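Re: [gripper-users] Flat fingers or soft fingers for the hand-held unit?
Date: 14/09/2023
List: gripper-users

Hello all,

I promised to report when we had tried both sets of fingers, and it took longer than I wanted. My answers are between the quoted parts.

> We are starting a data collection with hand-held grippers and we
> must choose the fingers before we order for the whole group. On the
> list I see people with the flat rigid ones and people with the soft
> curved ones, and both say they are happy. Has anybody used the two
> on the same tasks, with the same people? I am mostly interested in
> thin and flat objects: cards, lids, cable ties, small trays.

Yes, we have now done this. The setup is the Zetico hand-held body with the camera above the fingers, and the arm on the other side is the Tarigan, with the same fingers mounted on it for the replay. The fingers we compared are these:

Set A: rigid, black, printed, flat inner face, with screw holes for a pad. We used them without a pad.

Set B: soft, cast, curved inner face. They bend around the object when you close.

Two people from our group did all the collection. Each one did the same list of tasks with A and then with B, and in October we want to repeat it with the order changed, so please take the numbers below with some care. The person gets better during the work, and I think B has a small advantage from this.

> How many demonstrations did you need before you could say something?

We collected 100 demonstrations for each set. I counted as good only those where the object went to the target place without a second try. With set A, 92 were good. With set B, also 92, which was a surprise for us and made the whole comparison look useless for one afternoon. Then I separated the tasks, and the picture became different. On the thin objects A is clearly better. On the round objects (bottle caps, a short tube, a rubber ball) B is better. The sum is the same only because our list had a mix of both.

For your cards and lids I would take A. The flat face goes down to the table and the edge of the finger can get under a card if you come in at a low angle. With B the tip folds before it goes under, and the person starts to push the card to the border of the table to get it. This works for a human, but it is a bad demonstration, because the Tarigan does not have so much space on that side and the replay stops at the joint limit.

> What do you see in the wrist camera? Our worry is that wide fingers
> hide the object at the moment of the grasp.

This was our worry also. The rigid fingers are wide blocks and they take a good part of the lower half of the view. When they are open there is still enough table between them. I put one view from the wrist camera with the rigid fingers open, so you can judge for yourself:
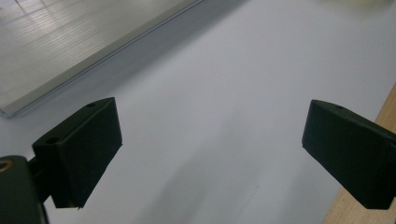
Wrist camera view, rigid fingers open over the pale surface, translucent panel at upper left.

Two remarks on this view. First, the fingers do not look the same size. The left one looks larger and closer, and on the right one we lose the outer side. I would like to have both complete in the view, so that the opening can be estimated from the picture alone. We now read the opening from the encoder and do not trust the pixels for it. If somebody has a mount that gives a more symmetric view on the Zetico body, please write to me, I would print it the same day.

Second, the shadow. Our light comes from above, and you can see a soft dark area on the surface between the fingers and below them. For a person this is nothing. For our segmentation it was a problem: with black fingers on a light gray surface the contrast is very good, but the border of the shadow was sometimes taken as the border of the finger. We changed the threshold and it became better, not perfect. The colleagues in Milcombe use a second lamp from the other side, and they say it solves most of it. I have not tried it.

The reflections on the translucent panel are another story. We like this kind of material as a test, with all its thin lines and cells, but the bright patches move when the gripper moves, and the tracking then finds features which are not really attached to anything. If your small trays are also translucent, I recommend to test the tracking with them early, before the big collection. We lost 32 demonstrations in our first round because of lost tracking, and I had to collect these again. They are not inside the 100 that I wrote above.

> And the controller? We have the old firmware still.

Then please update before you compare anything. With the old firmware the closing speed was not the same on battery and on cable, at least with our unit. We saw it only when we put the curves next to each other. After the update the speed is stable. The force limit must be set again after the update, it goes back to the default value and there is no message about it. For set A we use the force limit at 42 percent. Higher than this, the rigid fingers bend the cards, and lower than this they drop the lids. For set B it does not matter so much and we left it at the default.

> Do the printed fingers survive?

Until now yes. The tips become a little rough after some weeks. It is possible to clean them with fine sandpaper, but then you must do both sides, or the two faces do not meet anymore when the gripper is closed. One pair broke at the place where the finger is fixed to the short arm – this was my mistake, I tightened the screw too much. The soft ones have no damage, but they collect dust, and a dusty soft finger holds a smooth lid much worse than a clean one. We wipe them every morning with a cloth and a little alcohol.

There is one thing you did not ask, but maybe it helps. Changing the fingers takes us ten minutes with the calibration, and the calibration is most of it. If you plan to change between A and B in the same session, do all the tasks of one set together. In the beginning we were changing for every object, and people became tired and skipped the calibration. I found this in the data later and had to remove a full block.

Open points from our side:

– Pads for set A. The screw holes are there, and the group in Flesdale wrote some time ago on this list that they use a thin silicone pad. What thickness is it, and does it still go under a card?
– Gray fingers in place of black. Is anybody using them with a dark table?
– Exposure of the wrist camera. We keep it fixed now. With automatic exposure the black fingers made the table too bright when they were closing.

I can share the task list and the settings file for the two sets. The recordings are large, so write to me off the list if you want them and we will find a way.

Best regards from the gripper bench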